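Foro Terolel › Manualidades y casa › Flores y arreglos
Tema: ¿Mezclo morado oscuro con tulipanes blancos o es un pegote?

ramitas_y_cafe
Hola a todas y a todos, vengo con una duda tonta pero llevo toda la tarde dándole vueltas. Tengo que hacer un centro para la comida de mi hermana (16 personas, mesa larga, mantel crudo) y ya tengo elegida la base, que son unas flores moradas de racimo apretado, muy oscuras, casi de terciopelo. Lo que no sé es qué ponerles al lado. Mi idea era tulipán blanco y ya. Mi madre dice que con eso parece un velatorio y que le meta amarillo. ¡Amarillo! Me niego.

perejila56
A mí el morado con blanco me encanta, no le hagas caso a tu madre. Eso sí, no pongas los tulipanes metidos dentro del ramo, porque se pierden. Yo los dejaría sueltos a los lados, tumbados, o en un jarroncito aparte.

Tarro_de_Barro
Pues yo estoy con la madre, lo siento. El morado tan oscuro se come la luz de la mesa, y si la comida se alarga y cae la tarde, ahí no se ve más que un bulto. O le pones algo cálido o lo aclaras con lila. Blanco puro al lado de un violeta fuerte queda duro, muy de escaparate.

ramitas_y_cafe
Os pongo los colores juntos, que por escrito cada uno se imagina lo suyo. Los tulipanes sueltos son los blancos que os digo, y hay también una flor rojo oscuro por detrás del ramo que es otra opción que me ronda.

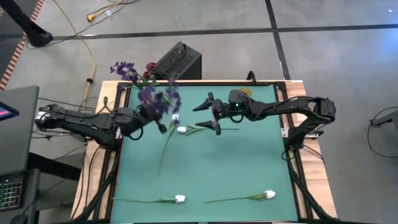 Foto: ramitas_y_cafe / galería del foro Terolel

Sobre el verde azulado del tapete el blanco me parece que salta muchísimo, pero claro, mi mantel es crudo y ahí ya no sé. ¿Cómo lo veis?

perejila56
¡Pero si quedan preciosos! El violeta tiene mucha fuerza y los tulipanes con ese tallo tan largo le quitan pesadez. Yo no les cortaría ni un dedo, y las hojas tampoco, que ese verde ayuda un montón.

lunares.verdes
Discrepo con lo de no cortar. Para una mesa donde la gente se tiene que ver las caras, tallo largo de pie no, por favor. En el cumple de mi suegra puse un centro altísimo y acabó en el suelo del pasillo antes del segundo plato, porque no había manera de pasarse el pan. Tumbados sí, como dice perejila, en plan camino de mesa.

Tarro_de_Barro
Vale, vista la foto retiro lo del velatorio. Lo que yo quitaría sin pensarlo es el rojo oscuro. Con el violeta se me junta todo, los dos son tonos pesados.

ramitas_y_cafe
Jajaja, mi hermana quiere justo el rojo. A ver cómo se lo digo.

lunares.verdes
Pues a mí el rojo me gusta, fíjate. Una sola flor, asomando por un lado, sin repartirla. Si pones más de una ya tienes un ramo de San Valentín.

musgo_seco
Pregunta práctica — ¿son naturales o de tela? Si son naturales, ojo con dejar los tulipanes tumbados sin agua toda la comida, que se quedan lacios. En Sukeo tenían tubitos de esos con tapón de goma, me costaron 3 euros y los he usado ya mil veces. Y si son de tela, un poco de vapor de la plancha desde lejos y recuperan la forma.

ramitas_y_cafe
Para la comida todavía no he decidido. Si tiro por natural, los encargo en Nakpan, que me pilla al lado del trabajo. Me apunto lo de los tubitos.

perejila56
Natural siempre, mujer. Donde esté una flor de verdad…

Tarro_de_Barro
Ya, y los 16 comensales estornudando. Mi cuñado no aguanta ni un ramo en la habitación de al lado. Yo hace años que voy con tela y el único trabajo es quitarles el polvo con una brocha.

ramitas_y_cafe
Bueno, resumen de lo que voy a probar: el morado en bajo, en el centro, tulipanes blancos tumbados hacia las dos puntas y una roja, una, para que mi hermana no me deje de hablar. Amarillo nada — lo siento, mamá. Esta noche hago un ensayo con el mantel puesto y os cuento.

lunares.verdes
¡Pon foto del ensayo! Y mira que quepan las fuentes, que luego llega el asado y no hay dónde dejarlo.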